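Laaksonen Bed Linen Help Desk
Ticket subject: Votdale bedspread, seam coming undone and a greasy mark
Opened by: Kevser Dönmez
Opened: 27/03/2025
Status: Closed

Hello there,

I hope I've picked the right form, the drop-down had "Returns" and "Anything else" and I don't want to return it, so anything else it is. I have your Votdale bedspread in the blue with the striped white bands, king size, bought in October, and I'm very fond of it. It has two troubles. The stitching along one of the white bands has let go underneath, a stretch the length of my hand, and I'd like to mend it before it travels any further. All I have in the house that's decently strong is a thick black thread, and I'm wondering whether it would show through the white. The second trouble is my own doing: I sat down to do my hands before bed and dripped lotion on the plain blue part. I dabbed it with a wet flannel straight away and I think I made it bigger. 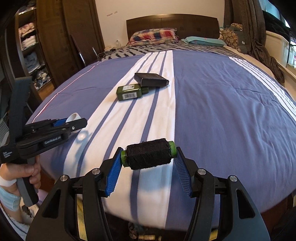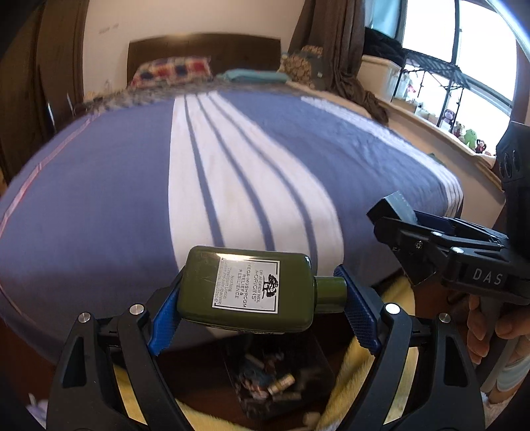

Dzifa Lamptey
Hello Kevser, and thank you for such a clear message. You have the right form, we just need to give it better labels! I'll take the seam first and the mark second, but please do the actual jobs the other way round. Get the mark out, let the bedspread dry, and sew last. A freshly mended seam doesn't enjoy being rubbed and spun.

I'd keep the black thread away from the white band, I'm afraid. The Votdale is a light cotton and anything dark on the reverse tends to show as a grey line once the cover is lying flat, and a thick thread in a thin cloth leaves holes you can see. What you want is an ordinary all-purpose polyester in white, and a fine needle.

For the mark, could you tell me a few things before I send you off with a bowl of water:
Has it been through the machine since the lotion went on?
Has it been ironed or tumble dried?
Is it one patch, or a patch with a ring round it?

Kevser Dönmez
Thank you Dzifa, what a nice quick answer. Not washed, not ironed, and I don't own a dryer (I have a rack over the bath and a lot of patience). It's a patch with a ring, and the ring is where I went at it with the flannel. I can only find it in the morning when the light comes across the bed sideways, but now that I know it's there I look for it every single day.

I do have a bar of Vokenon stain soap under the sink, if that's any use. The wrapper has gone so I can't tell you what's in it.

Dzifa Lamptey
The ring is very likely just water, where the damp stopped and dried, and it normally goes with the first proper wash. The patch in the middle is the oily part of the lotion and wants something that will lift grease. I'd leave the soap bar for now, as I can't check what's in it and some of them have a brightener that is lovely on white and unkind to blue.

1. Lay a folded old towel under the mark.
2. Put a small drop of clear, uncoloured washing-up liquid on the dry fabric. Dry, please, no flannel this time.
3. Work it in with a fingertip from the outside towards the middle, and leave it for 8 minutes.
4. Rinse from the back with lukewarm water.
5. Wash the whole bedspread at 30 on a gentle cycle, with liquid detergent and no softener.
6. Check it in your sideways morning light once it's fully dry. If there's still something there, repeat from the top.

Try a dab on the inside of the hem first and make sure the blue stays put.

Kevser Dönmez
Right, an update, and it's not a good one. Hem test fine, no blue on the towel. Steps 1 to 4 done on Saturday, very pleased with myself. Then I put it in the machine, a Tromix, the smaller one, and it stopped halfway through with code E13 and the drum full of water and bedspread. I got it going again by turning the dial to drain, but it never spun, so I've now got a sopping king-size bedspread in the bath and I'm a bit frightened of lifting it by the seam that's coming undone.

Dzifa Lamptey
Oh no, poor you! I can't speak for the code, you'd have to look in the Tromix booklet, but my guess is that the bedspread was simply too much for the drum. It drinks up a great deal of water and rolls itself into a ball.

Please don't haul it up by one end. Let the bath drain and press down on it with your palms, then fold it in the bath so the open seam is in the middle of the bundle, and lift the bundle from underneath with both arms. Over the rack, spread it as wide as you can and turn it every few hours. For the rewash, a launderette with a big machine would be kinder to everybody.

Kevser Dönmez
Carried it out like a baby. It took 3 days to dry over the bath and I've been washing at the basin like a Victorian. My neighbour Aslı Demirtaş drove me to the launderette on Wednesday and we had a coffee while it went round, so that was a nice outing in the end.

The ring has gone. The patch has nearly gone, there's a faint something I can feel more than see. Shall I go again or leave well alone? And I've bought the white thread. Which stitch, please? I can do running stitch and I can do buttons.

Dzifa Lamptey
Go once more with the washing-up liquid on that one spot, and it can wait until the bedspread next needs a wash, as long as no iron goes near it before then. Rinse the spot out well in the meantime.

For the seam, backstitch. Start a thumb's width before the gap, over the stitches that are still holding, and finish the same distance past the other end. Small stitches, and don't pull tight or the band will pucker. Pin it flat on a table if you have one big enough. I've put a spare care label in the post to you as well, you mentioned on the phone that yours had faded.

Kevser Dönmez
Seam done, in two evenings. It's a bit wobbly at the start and then I got the hang of it. From the top you'd have to know where to look. The black thread has gone back in the tin for coats. You can close this now, and thank you ever so much, Dzifa.

Ticket closed by Dzifa Lamptey. Tags: Votdale, seam repair, oil mark, overfull drum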